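Kapitel 8
Geschirrkeramik und Glasuren: Anforderungen an die Gebrauchsfläche 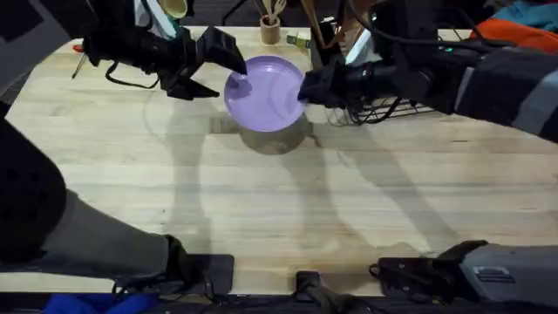

8.1 Einordnung und Lernziele

Flachgeschirr wird in der Fachliteratur nach Scherben, Brenntemperatur und Oberflächenbehandlung eingeteilt. Das vorliegende Kapitel behandelt die Glasur als funktionale Schicht. Fragen der Formgebung werden nur so weit berührt, wie sie den Glasurauftrag beeinflussen; zum Eindrehen und Pressen siehe Kapitel 6.

Nach der Bearbeitung sollten Sie den Unterschied der Wärmeausdehnung von Scherben und Glasur rechnerisch bestimmen, Haarrisse von Abplatzungen unterscheiden und eine Segerformel aufstellen können.

8.2 Grundbegriffe

Unter einer Glasur versteht man einen dünnen, glasartigen Überzug, der beim Glattbrand auf dem Scherben aufschmilzt. Hauptbestandteil ist Siliciumdioxid. Flussmittel senken den Schmelzbereich, Aluminiumoxid erhöht die Viskosität der Schmelze und wirkt dem Ablaufen an geneigten Flächen entgegen.

Die Schichtdicke im gebrannten Zustand wird in den folgenden Rechenbeispielen mit rund 250 Mikrometern angesetzt. Am Rand fällt sie in der Regel geringer aus, in Vertiefungen sammelt sich die Schmelze. Abu Hammour und Sayegh bezeichnen diese Differenz als Randabfall; der Begriff wird hier übernommen.

8.3 Spannungen zwischen Scherben und Glasur

Beim Abkühlen ziehen sich beide Schichten zusammen. Ist der Ausdehnungskoeffizient der Glasur größer als der des Scherbens, gerät sie unter Zugspannung und es entstehen Haarrisse. Im umgekehrten Fall steht sie unter Druck. Mäßige Druckspannung ist erwünscht, zu hohe führt zu Abplatzungen, bevorzugt an Kanten und Henkelansätzen.

Die Versuchsreihe Grusum, deren Messwerte in Tabelle 8.1 wiedergegeben sind, umfasst 2.205 Probekörper aus Steinzeug. Ausgewertet wurde jeweils nach dem zweiten Brand.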